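Sirnen Two-Hand Gripper Set
Sold by Starna. Page last revised January 14, 2024.

Buyers keep asking us whether the Sirnen set will let a machine do their laundry. No. We sell it, we like it, and we would still tell you to keep folding your own socks for now.

What you get is a pair of hand-held grippers with padded fingertips. A person holds one in each hand and does a chore with them, and the recordings are used to teach an arm the same chore. The arm is sold separately, and so is any hope that it will learn quickly.

Socks are a fair test. They have no fixed shape, the cuff flops over, and a black one shows very little of its own folds. A person with two grippers can hold one stretched out between them over a bed and work out which end is which. 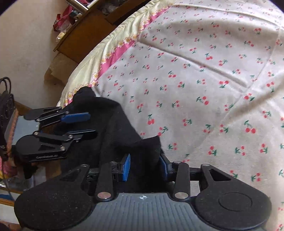

A machine has to work out the same thing without knowing what a sock is for. The Miltel arm, which we also stock, was given 32 socks in our back room in January. It got 4 of them into a state we would call folded, and we were being kind. The rest ended up as lumps. The brochure that came with it talks about "household readiness" and we have asked for that phrase to come off the box.

Who should buy the set
Labs, schools with a robotics course, and small shops that want to try teaching one narrow job. Feeding flat parts into a tray is a good first job. A basket of mixed washing is a bad one.

Who should not
Anyone who wants time back. You will spend more hours recording a chore than you would have spent doing it for a year. 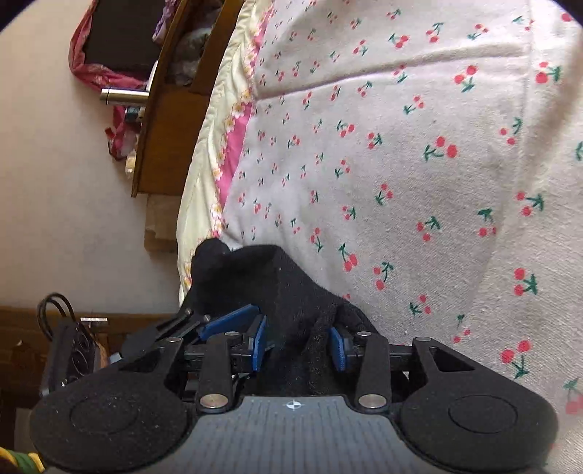 Grip is the part that already works well. Soft cloth stays put between the pads, and thin cotton is handled better than we expected. Letting go in the right place is harder, and turning a sock the right way out is something we have yet to see any arm on our shelves manage.

In the box
2 grippers
2 spare sets of fingertip pads
Hex key
Printed setup guide (the Szénási edition, which is clearer than the old one)

Order code: Sirnen 124
Returns: accepted unused. "It would not do the laundry" is not a fault under the warranty.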